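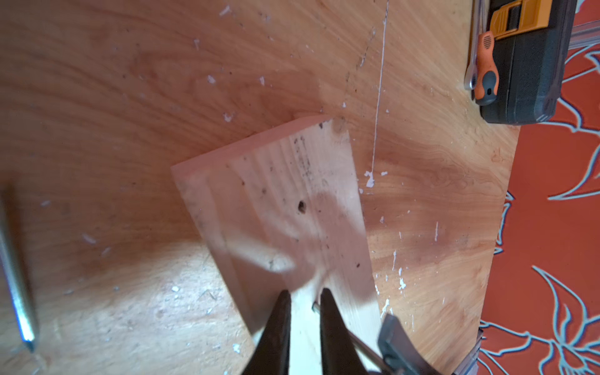 Small shops should rent the arm before they buy it

The Nullex bench kit costs $3,628 with the gripper and wrist camera, or $157 a month on the rental plan. I have used one since September, and my view is that the rental is the better product, even though the company treats it as a way to sell you the other one.

My work is small wooden parts: shelf cleats, drawer runners, short lengths of pine that need to be picked up and held while a person drives a screw. That is dull work and an arm can do a fair share of it. The Nullex grips a board well when the board is straight and the edges are clean. It does worse on pieces with a step or a lip along one side, where the fingers can close on the thin part and let the board twist. I called support about this and spoke to Siiri Lūse, who was polite and told me to slow the close speed and grip lower. That helped with most pieces.

None of this is in the sales material. The brochure shows the arm in a clean white room, and my bench is an old table with paint on it and tools lying about. A buyer needs to know how the thing does on a table like mine, and the only way to find out is to have it there for a month or two.

Eugénie Ferrand runs a repair shop in Stiltcombe and bought hers outright. She thinks I am being cheap. Her point is that the rental adds up to the full price in about two years, and that you don't learn a tool properly until you own it. I agree with the arithmetic. But she does the same 5 jobs every week, and she knew what they were before she ordered. My jobs change with whoever walks in.

The rental has faults too. You pay shipping both ways. The spare finger pads are left out of the box, and you will want them, as the pads pick up sawdust and start to slip. The contract also renews on its own unless you write in two weeks ahead, and I think that should be changed.

Shiferaw sells a similar arm with no rental at all. I asked, and was offered a video call and a discount – neither one tells me whether it can hold a runner.

I am keeping the Nullex through the summer. If they start counting rent toward the purchase price I will probably buy it.

2024-06-28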